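The Patience of a Good Wrist
Two small shops, one long week, and a box of plastic shapes

If you drive far enough past the grain elevators in Trekangate you come to a low brick building that used to sell carpet, and in the back of it, on most afternoons, an arm is poking at toys. I spent the better part of a week there in August, drinking their coffee and getting underfoot, and I came home with a great deal more respect for anything that can pick up a star.

The shop is called Sobczak, and it makes tools for the ends of robot arms. Its friendly rival, Kadell, is up the road and does much the same thing with a different idea of what a fingertip ought to be. A packaging company named Clodetti wanted one or the other for a new sorting line, couldn't choose, and paid both to try their tools on the same arm, with the same shapes, until somebody had an opinion worth writing down.

I had expected fingers. Everybody does, I suppose. But the Sobczak entry is a plain gray rod with a rounded tip, and it doesn't grab a thing. It nudges. It comes down beside a block and slides it along, and the person at the keyboard scores how close the block ends up to where it was sent. Kadell brought a two-jaw gripper that closes with a very satisfying click, and I'll admit I was rooting for it on the first day, purely on account of the click. 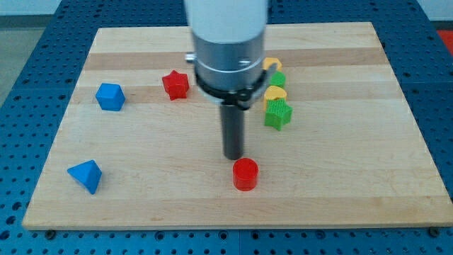
What I hadn't understood is how much of a trial like this goes into putting things back. Each tool got 200 pushes or picks on the easy shapes, and then 40 more on the ones that had given it trouble, and between every one of them a human being reached in and set the blocks up again by hand. I took a turn at it myself and lasted until lunch (my back, not my interest!).

Stars were the troublemakers. The jaws would close on two points, the star would swivel, and down it went, usually onto its neighbor. Cylinders were the other way around. The gripper lifted them as sweetly as you please, while the rod had to approach them dead center or they'd wander off to one side like a shopper who has forgotten what she came for.

They argued about speed, too. The rod could go faster, but the faster it went the farther things coasted, and a good part of one afternoon went to a setting in the controller that eased the arm down over the last 2 inches. It was slow, fussy work and I enjoyed every minute of it.

Clodetti has asked for another round before it spends any money, this time with 300 tries apiece and a camera mounted lower down. The Kadell people are already cutting softer pads for their jaws, and Sobczak is trying a narrower tip.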